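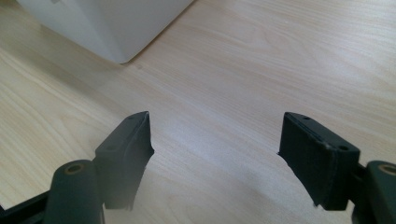

Tabletop, current state. Grain is darkest toward the left edge.

Surfaces & Furniture > Tables and Desks > Finish and Refinishing

Light wood table: slight gloss, want matte. Strip or scuff?

narrowgrain
Table came with the apartment and I now own it. Light-colored wood, pale beige going to honey in places, slightly glossy. Overhead light puts a sheen across one corner and washes out the grain there. I work at this table and the glare gets old.

I want it matte. Options as I see them:
1. Scuff with a fine abrasive pad and put a matte topcoat over the existing finish.
2. Strip to bare wood and start over with Dillell hardwax oil.
I don't know what the existing finish is. Preference?

bevel_up
Neither until you know what the finish is. Rub a hidden spot on the underside with denatured alcohol. If it gets tacky, shellac. If nothing happens, try lacquer thinner on a second spot. Softens, lacquer. Still nothing, probably a varnish or a poly. Ventilate.

You also haven't established that it's solid. Look at the end of the top. If the grain lines on the surface continue down over the edge as end grain, solid. If the edge has its own strip running the other way, veneer.

narrowgrain
No end grain visible on the short sides. There's a strip glued on all the way around. So veneer, I assume.

bevel_up
Then stripping by sanding is off the table. Factory veneer is thin and you won't see the sand-through coming. Scuff and topcoat.

Quarterline
Disagree that it's settled. Edge strip means the core is something else, it doesn't tell you the face is wood. Long wavy streaks in beige and cream can be printed. Before anybody recommends a coating, look for a repeat. Printed patterns repeat at a fixed interval, so find one distinctive curve in the darker bands and go looking for its twin.

bevel_up
He said wood.

Quarterline
He said it came with the apartment.

narrowgrain
Looked with a flashlight held low. No repeat that I can find. The darker bands near the left edge and lower middle don't occur anywhere else. The pores catch a pin, very slightly. I'm calling it wood.

Quarterline
Fair enough. Pores under a pin is decent evidence, not proof, since embossed paper exists. An alcohol test underneath may not tell you much either, the underside is often a different material with a different finish or none. Do it on the top, under where something always stands.

tmh_shop
What's the white thing in the corner? If that stays in one place, the spot beneath it is your test area.

narrowgrain
It lives there, so yes. I'll test under it.

narrowgrain
Results. Alcohol, 2 minutes: nothing. Lacquer thinner on a swab, same duration: no softening, no color on the swab. So a cured varnish or poly.

bevel_up
Good. Procedure:
– Wash with mild detergent, wipe with clean water, let dry overnight.
– Wipe with mineral spirits to pull any wax or polish.
– Scuff with a gray abrasive pad, with the grain, light pressure. Stay off the edges.
– Vacuum, then a barely damp cloth.
– Waterborne matte poly, 3 thin coats. I use Trallum Flat. Stir, never shake. The flattening agent settles.

Your grain runs on a diagonal to where you sit, at least from that angle, so follow the grain and ignore the edge of the table.

Quarterline
I'd skip the topcoat entirely. A slight gloss can be brought down by rubbing out. Start with a gray pad, look at it from the chair, and if it's still too shiny use 4,000 grit foam to even things out. No adhesion risk.

tmh_shop
4,000 is a polishing grit. On a rubbed-out surface that will bring the shine back up, which is the opposite of what he asked for.

Quarterline
Used lightly it evens the scratch pattern. But yes, it goes the wrong way if you lean on it. Stop at the gray pad if in doubt.

bevel_up
Rubbed sheen also burnishes back on a work table. Forearms and a mouse will have it shiny again by January. A flat topcoat burnishes too, just slower.

narrowgrain
Will the waterborne change the color? I want to keep it as pale as it is.

tmh_shop
Waterborne stays close to clear. Oil-based will amber and you'll lose the cream areas first. Narnside makes a matte oil-based that people like, but I'd keep it away from this one.

hollis_rd
There is also the option of moving the lamp.

narrowgrain
Ceiling fixture. Rental rules, can't touch it. Going with scuff and Trallum, sample patch under the white box first.

Thread last updated: 17 November 2023

Related threads
Dillell oil over old varnish – does it ever cure?
Narnside matte: ambering on maple, side by side
Habte abrasive pads, gray vs. white
White ring on veneer, alcohol or heat?
Edge banding lifting on a desk, which glue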